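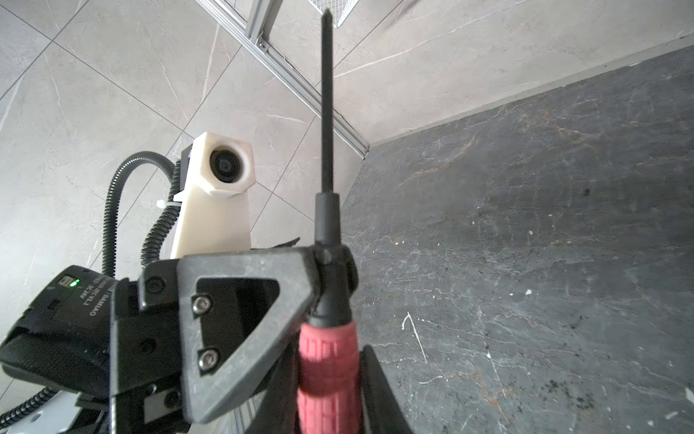 Sugeng Kusuma wrote to ask whether the regional spellings had been merged before release, and if so, whether the original forms could still be recovered. They have been merged in the headword column only. The form each contributor typed is kept in form_raw and has never been altered. The question has come up often enough that it now stands first in this file.

Nondora: a word list of household repair terms

Nondora is a table of everyday English words for tools, fixings, surfaces and small jobs around the home. It records what people call a thing, where they learned the word, and which other words they would accept for it. It was compiled for dictionary work and for testing search in parts catalogues. It is not a technical standard and should not be used to decide what a part is properly called.

Files

terms.csv: one row per form given by a contributor.
headwords.csv: one row per headword, with a short definition.
areas.csv: codes for the areas used in terms.csv.
changes.txt: edits since the first release, newest first.

All files are UTF-8 with Unix line endings. Fields containing commas are quoted. Empty fields are left empty; the string NA does not occur except as an area code.

Columns in terms.csv

form_raw: the word or phrase as typed, including capitals and spacing.
headword: the merged form, lower case, British spelling.
area: code from areas.csv. Refers to where the contributor learned the word, which may differ from where they live.
accept: other forms the contributor would use without comment, separated by semicolons.
reject: forms the contributor recognised but would not use.
certainty: whole number, 1 to 5, as given by the contributor.
source: kevitz or tierney (see below).

Collection

Forms came from two written surveys. The Kevitz survey showed a drawing and left a blank line for the name. The Tierney survey gave a sentence with a gap, such as "I need a ____ to get this lid off its hinges". Answers to the two differ in a regular way. Kevitz answers are mostly single nouns. Tierney answers run longer and often name a kind of tool, so "crosshead" or "posidrive" may turn up where Kevitz has plain "screwdriver". Do not pool the sources without keeping the source column.

Contributors could give up to 8 forms per item. Anything beyond the eighth was discarded at entry and cannot be restored.

Merging

Headwords were assigned by hand. Hyphens and spaces were ignored, so "screw driver", "screw-driver" and "screwdriver" share a headword. Plurals were reduced unless the plural is the normal form (pliers, pincers, snips). Brand names used as common nouns were kept as separate headwords and linked through accept.

Surface words gave the most trouble. "Floor", "flooring" and "ground" overlap in some areas, and "marble" was given both for the stone and for anything that takes a similar polish. No attempt was made to separate these senses. Users who need that distinction should filter on the definition field in headwords.csv and check the rows by eye.

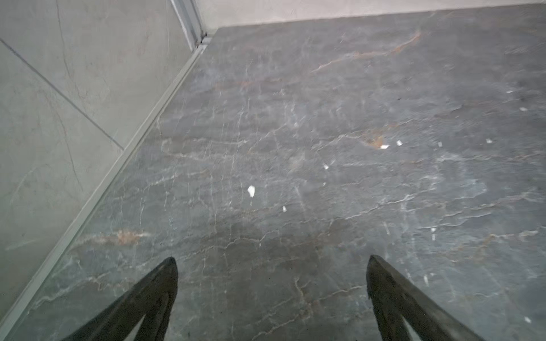 Known problems

The area code PR (Pridberg) is over-represented. The Kevitz forms were handed out there for longer than elsewhere, and 200 rows from one batch carry no certainty value. These rows are otherwise sound.

Some contributors used the reject column to list words they found amusing. Obvious cases were removed in version 2, but the column is still noisy and should not be treated as a record of real usage.

Words for electrical fittings are thin. Gas fittings were left out on purpose.

Sorting by headword in a spreadsheet set to a non-English locale may place hyphenated forms at the end. The row order in the released file is by headword, then area, then form_raw.

Versions

Version 2, released in January, replaces the earlier file. Headword identifiers have changed and the old ones are not reused. Scripts that join on the identifier need updating; those that join on the headword text should run as before, except for "spanner", now split from "adjustable spanner".

Use and citation

The tables may be copied, changed and passed on provided the name Nondora and the version number are kept. Cite the version used, as counts by area are not comparable between releases.

Corrections

Send corrections as a plain list giving headword, form_raw, area and the proposed change. Corrections to form_raw are accepted only where the paper form shows a keying error. Requests to add new areas are held over to the next release.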